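31 December 2021

Last entry of the year, and it's the bed in the back room at Hunton again. I told myself I'd only come in to write up the sheet fit and go home, and of course I ended up with the whole bed apart, so this is going to be long.

Sheet first. It's the sage-green one from the Plarnden batch, second wash. Before the wash it was a fight to get the last corner over, you had to kneel on the mattress and haul (and then the opposite corner popped off, every single time). I had it down in August as "too small, send back" and I take that back. It's given a little in the wash and now it goes on without a wrestling match. My order, for whoever does this next: head end against the wall first, both corners, then smooth toward the foot with your forearm and do the foot corners together if you've got two people. If you start at the foot you'll be trying to stuff the head corners down a gap you can't get your hand into, and you'll bark your knuckles on the plaster. I did.

The elastic is still the weak spot. It only goes around the corners, not the full hem, so the long sides creep up if you sit on the edge. I'd like to try the full-hem version. Rudora does one in a color they call moss, but the sample card looks a lot grayer than what we've got, and I don't want two greens that nearly match. That's worse than two that don't match at all!

While I had the duvet off I got a proper look at the wall, which I've been avoiding.

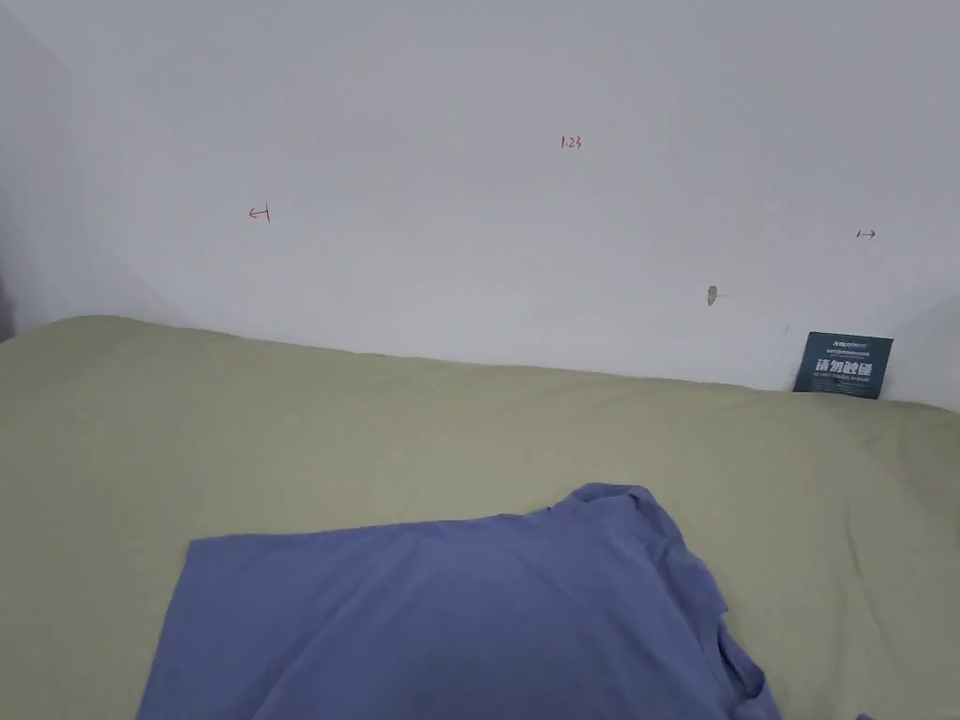

So, paint. I've been putting this off because I figured we'd just roll a coat of white over everything and be done, but red ink comes through white paint like you never covered it. I learned that on the Ondrejka door, where I put on coat after coat and there was still a pink ghost of my own handwriting at eye level. Stain-blocking primer first on each of the marks, just dabbed on, let it go hard, then the roller. I want to keep the arrows and the 1:23 until the last minute, though, so please don't scrub them. I'm going to copy them into the back of this book before any primer gets opened, with a sketch. If they turn out to matter to somebody I'd like to be able to put them back.

The rough patch over toward the right end needs more than paint. I ran my thumb over it and the edge stands proud, so if we paint it as is, we'll see it forever whenever the light comes sideways. Plan: knock the edge back with the sanding sponge, skim of filler wider than you think it needs, leave it 72 hours (yes, really, the tub says less, the tub is wrong in this room in winter), sand, prime. I tried to rush the one by the light switch last winter and it sank in the middle and I had to do it over.

The tiny speck lower down I'm leaving. Paint will take care of that.

Question for the group, do we pull the bed out to do this or drape it? I'm for pulling it out. It's heavy and it'll mark the floor if we drag it, so blankets under the feet, but draping means leaning over the mattress with a loaded roller and I know how that ends. I know because of the carpet in the front room.

OK, duvet. Nominal size on the label is 229 by 200, centimeters, and I laid the tape across it flat on the floor before it went back on and it's close enough that I'm not going to complain. Put it on the long way across the bed and it covers side to side with a decent drop. Put it on the other way and you get a great big puddle at the foot and cold shoulders. It isn't obvious which way is which when it's in a heap, and I've now put it on wrong enough times that I stitched a loop of white tape inside the seam on one short side. Loop goes to the left as you stand at the foot. If you can't find the loop, feel along the seam for the lumpy bit, that's my stitching.

I like the pale beige. I wasn't sure about it next to the green, it sounded sort of porridgy when we talked it over, but in the room it's nice and calm. It does show every wrinkle. I shook it out properly, two corners and a good snap, and by the time I'd walked around to the other side it looked slept in. I think that's the fill shifting to one side and dragging the cover with it, so the fix is corner ties. The cover has loops in it already but the insert has nothing to tie to. Half an hour's job with some twill tape, and I'd rather do that than iron a duvet cover again in my life.

Then the clothes folding, which was supposed to be the actual job for today. What I wanted was to find out if the bed works as a folding surface or if we should go back to the big table. Pros for the bed: room to lay a thing out flat with the sleeves wide, nothing slides off, and it's the height where I don't have to stoop much. Cons: it's soft, so you can't press a crease in with the side of your hand, and anything you lay down picks up the wrinkles underneath it. Darker, heavier things didn't care. Thin ones were hopeless and kept rolling back on themselves.
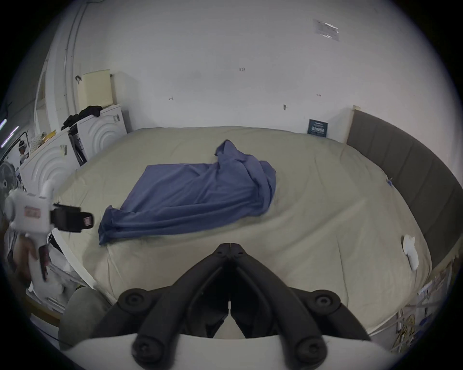 *Beige duvet on, blue garment across the middle, still to be folded. Hooks on the back wall.*

What I've settled on for tops (shirts, pajama tops, that kind of thing) is to find the shoulders first and ignore everything else. Pick it up by the shoulders, let the rest hang and untwist by its own weight, and then lay it face down. If you start by pulling at whichever bit is lying flat, you only tighten the twist in the rest of it and you end up with one sleeve inside the body. Then sleeves in, sides in, fold up from the hem. On the bed I stop there. At the table I'd do one more fold, but on a soft surface the third one just makes a ball.

And smooth the duvet first, all the way up to the wall! It takes a few seconds and it makes all the difference, you're folding on whatever is under you.

Something I noticed while I was standing there: those hooks on the wall are at all different heights and I've never once seen a thing hung on the high one. I'd like to take them down when we paint and put back only the ones people want. Speak up before I get the screwdriver out, otherwise I'm deciding for everybody. The notice in the plastic sleeve can stay, but it has to come off for the painting, and the tape will take the surface with it if you rip it. Hair dryer on low, peel slowly. Same with the little card propped up at the right end by the mattress, please lift it out and put it on the shelf before anything gets moved, it's exactly the size of thing that goes down the back of a bed and is found three years later.

That wall is more scuffed than I'd remembered, by the way. I tried the melamine sponge on a low bit near the corner and it got the gray rub marks off but left a shiny spot, so don't go at the whole thing with it. Sugar soap and a rag, then paint.

To do when we're back:

- copy the red marks into the back of the book, with sketch
- filler and the small sanding sponge (we have the sponge, I think, in the drawer under the vise)
- stain-blocking primer, small can
- twill tape for the duvet ties
- ask Rudora for a bigger swatch of the moss, a real one, washed if they'll do it
- old blankets for under the bed feet
- decide about the hooks

The sheet goes back in the wash for round 3 at the same temperature as before. I'm not measuring it again until it's dried overnight flat on the rack, because last time I measured it straight out of the dryer, then again the next morning, and got two different answers and wrote down both. See the August page, the one with the coffee on it. The lower number is the one to use.

Heater's off, window in the back room is latched. The key to the Hunton cupboard is on the nail and not in the dish.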